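About Us

Arkunex is a small nonprofit that records, keeps and shares the history of religious communities: convents, monasteries, mission schools, parish hospitals, and the lay groups that grew up around them. We started with one closed convent and a borrowed tape recorder, and we have been happily buried in other people's papers ever since!

The convent was at Tillach. When the last of the sisters there moved to a care home, the building was due to be sold, and what had piled up in the attic over the generations (account books, choir parts, recipes, letters home, a whole trunk of school reports) was headed for storage with no label on it. A few of us had been pupils at the Tillach school. We asked if we could sort through it before the sale, and the sisters said yes, on the condition that we came to tea and listened while they told us what everything was. We went for tea for most of a year. That tape collection is still the heart of our archive, and we still think it's the best thing we've got.

What we do now

Most of our work is still listening. We sit down with sisters, brothers, former boarders, cooks, nurses and organists, and we record long interviews, usually two or three visits each. A typical visit lasts 45 minutes, because that's a comfortable length for people in their eighties and nineties, and then there's cake. We transcribe every interview in full and send it back to the speaker before anyone else reads it. They can change it, cut it, or close it for a number of years. Some do. We have a shelf of closed interviews and we're proud of that shelf too.

Then there's the paper. Our collection holds more than 2,000 catalogued items, from ledgers to holy cards to a very battered hymnal with knitting patterns penciled in the back. Everything gets a description written in everyday words. We don't assume you know what a breviary is, or a chapter meeting, or why a novice might have changed her name. If you do know, wonderful, you'll find the formal terms there as well. 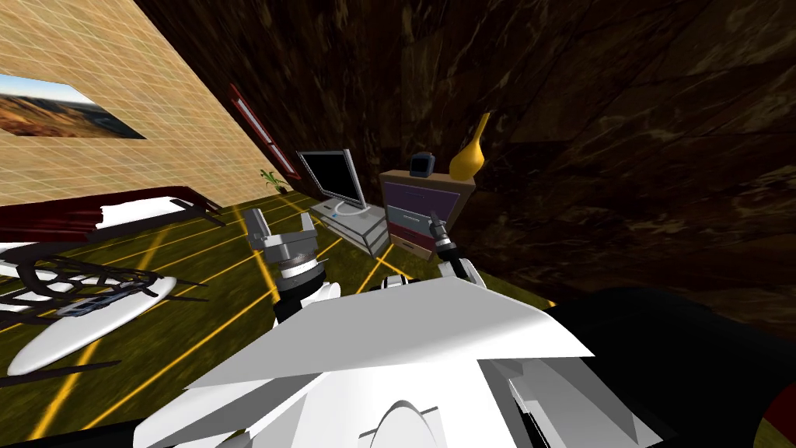
One reader, Postulant's Niece, wrote in our guestbook that she had looked for her aunt in three diocesan archives and found only a date of entry and a date of death, and that our Tillach laundry lists were the first place she had come across her aunt as a person with opinions (mostly about starch). We read that message out loud at our next meeting. It's exactly why we keep the laundry lists.

Who we are

We're a mixed bunch. Some of us are practicing Catholics, a couple are Lutheran, one of us was raised in a Mennonite family, and several don't belong to any church. What we share is a real love for this material and for the people in it. We aren't part of any diocese or religious order, and nobody vets our catalog, but we work closely with the communities themselves and follow their wishes about graves, medical records and anything to do with discipline or departures.

There are 18 of us in all, counting the students who come every summer to learn cataloging. Two are paid, part-time. We have a reading room and a workroom in Teuber, on the ground floor, with step-free access from the parking lot side. The reading room is open by appointment, and you can stay until 4 p.m. Bring a sweater from October on.

The Teuber years

Moving to Teuber changed us more than we expected. The town had a teaching order for well over a century, and half the older people here learned to read from the sisters. Word got around. People began turning up with shoeboxes! Class photographs, first communion certificates, a report card with a stern remark about whistling. We had planned to be an archive of one house, and within a couple of winters we had become an archive of a whole stretch of country.

It also made us think harder about whose story we were telling. The sisters at Tillach were generous with us and we loved them, so our early work is very warm and sometimes a bit too easy on the school. Former boarders in Teuber had mixed memories, some of them painful, and they were right to want those kept as carefully as the nice ones. We rewrote a good part of our first booklet after those conversations. Both versions are in the reading room, side by side, and you're welcome to compare them.

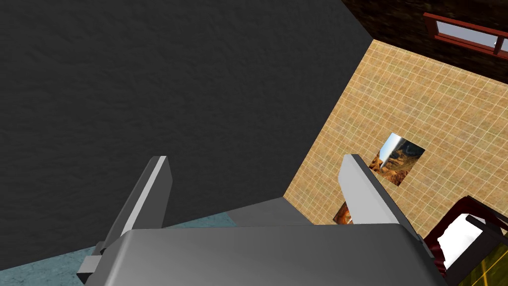

Speaking as a former boarder myself, writes Dormitory Three, I was glad to be asked what I remembered instead of being told what it must have been like. I was homesick and I was also very well taught, and I'd like my grandchildren to know both. Please keep going with the kitchen staff, because they saw everything and they were kinder to us than anybody.

We are keeping going with the kitchen staff! The first interviews went into the catalog in March, and more are being transcribed. If you worked in a convent or school kitchen, or your mother did, we would dearly like to hear from you.

Fotarik

Fotarik is our traveling exhibit, and it's probably how most people outside Teuber have heard of us. It fits in 10 crates and goes to parish halls, public libraries, schools and, once, the waiting area of a ferry terminal. Each stop gets the same core panels on daily life in a religious house: the bells, the work, the silence, the garden, the teaching and nursing, the quarrels over money.

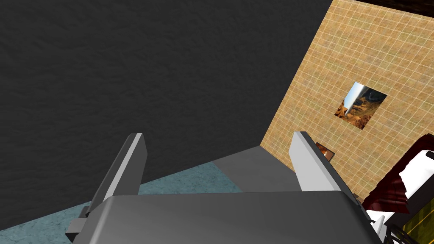
The rest of each stop is left open for the host town, which fills it with its own material. We lend the display cases and help with the captions, and the stories come from the people who live there. One library gave its whole section to a single nursing sister who had delivered a large share of the town's babies, and visitors kept adding their names to the list on the wall.

Hosting Fotarik costs you the transport and nothing more. We ask for a dry room, a door that locks and somebody willing to be there for the opening evening. Bookings for the spring fill up first, so write to us in the fall if you can.

Finding and helping us

You can search the catalog from the front page of this site. Copies of open interviews are free for families and cost a small fee for publishers. If you're tracing a relative who entered a community, tell us the name in religion as well as the birth name if you have it, plus the house and a rough decade. We answer every letter, though in summer it can take a few weeks.

We're always looking for people who can read old German handwriting, and for anyone who can identify a hymn tune from four bars of alto.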